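From: Hamdia Gidey
To: Building Users List
Date: Sep 14, 2023
Subject: Re: Waste and recycling arrangements, Griler wing

Dear colleagues,

I am replying to the message below on behalf of the Facilities Office, as several departments have raised the same points.

> Our floor has not had a paper collection since the change of
> contractor. Could you confirm whether Prernovine will continue
> to empty desk bins, and where used toner should go? Room 339
> has become the storage place by default.
> Demissie Library, Front Desk

Under the new contract, Prernovine empties the shared bins in corridors and kitchens each evening. Desk bins are no longer included. Staff are asked to carry their own waste to the nearest shared point — paper in the gray bins, all other items in the black.

Used toner cartridges should be returned to the print room in their original boxes. They must not be placed in general waste. Room 339 will be cleared before the end of the month and should not be used for this purpose again.

The paper allowance remains at 600 sheets per person for the term. Departments that need more should write to this office, giving a cost code. The next review of the contract is set for March, and comments received before then will be passed on to the supplier.

Adhesive hooks may be used for light bags on painted walls. Please do not use nails or screws, and remove bags before they become heavy. Requests for additional hooks should be sent to me, with the room number. 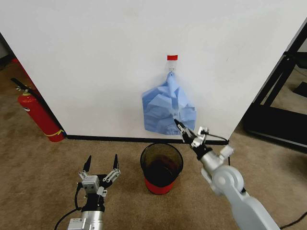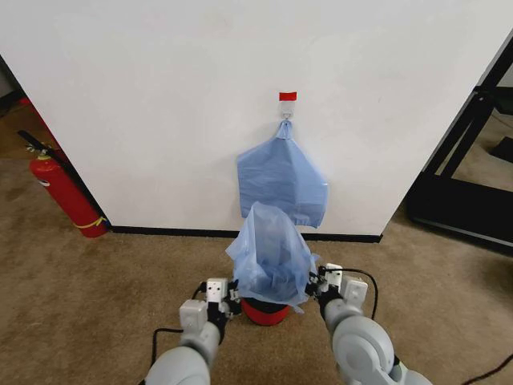 Light blue bag on an adhesive hook, with red marker at the hook (both views).

Regards,
Hamdia Gidey
Facilities Office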